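Drekmont grid sale: what happens to the Varghese interconnector?

Forum: Energy Policy and Regulation
Started September 5, 2025

mrodrigues_grid
The draft terms for selling a 30 percent stake in Drekmont Transmission are out. Clause 9 leaves the Varghese interconnector on the regulated asset base until the buyer files its own tariff application. No deadline is given for the filing. Has anyone read this differently?
-- Malathi Rodrigues

tariffwonk
Same reading. The May draft had a deadline of 2 years and it was struck. A buyer could collect the regulated return and defer the filing for as long as it likes.

busbar_bill
I disagree. The license itself requires a tariff review after any change of control. Clause 9 can't override a license condition.

tariffwonk
Change of control is the problem. A 30 percent stake doesn't meet the license definition unless board rights come with it, and the annex on board rights is blank.
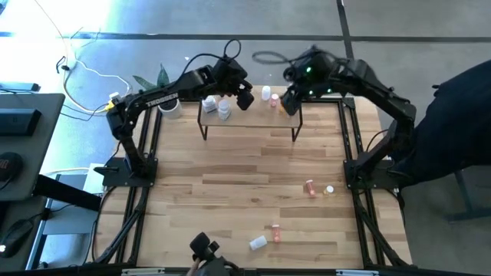
ohmslaw_77
Board rights matter less than dispatch priority. Gredent and Vavow both hold capacity on Varghese, and under the current code they share it pro rata when the line is constrained. Think of two arms mounted on opposite sides of one table, both reaching for the same small shelf. Access is symmetrical until somebody rewrites the rule on who goes first. The sale terms let the new shareholder propose code changes, and Gredent is a likely bidder.

busbar_bill
Proposing a change is a long way from getting it. The regulator has to approve any amendment, and Vavow would object on day one.

mrodrigues_grid
Agreed on approval, but the objection window is short and the line is almost fully booked for winter. Bill, can you post the license condition number? I want to cite it in my comment.

busbar_bill
Condition 2, second paragraph. Check the consolidated version. The one on the ministry site is out of date.

tariffwonk
Found it. It says "control or material influence". That is wider than I remembered, so I withdraw half of my point. The missing deadline still needs fixing.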